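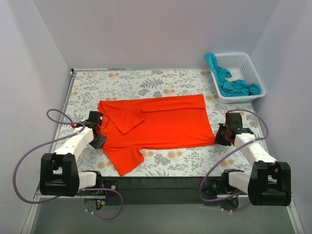
The red one, with one sleeve in and one sleeve still to go.

I learned to fold shirts from my aunt, who sold clothes at a market and wanted every pile to look the same. For years I did it badly. Now I have a method and I keep to it.

First I lay the shirt sideways on the flowered cloth and turn in the long far side, so that the edge is straight. Then the sleeve comes back over the body, like a small triangle. After this I do the same with the near side. Small wrinkles I press out with my palm - the iron stays in the cupboard until February is over, I have decided.

My friend Ekene Onuoha folds from the bottom up and says it is quicker. Maybe so, but his shirts do not stand straight in the drawer. Mine fit in two rows, and the red one goes at the front.

5 comments
Shared 6 times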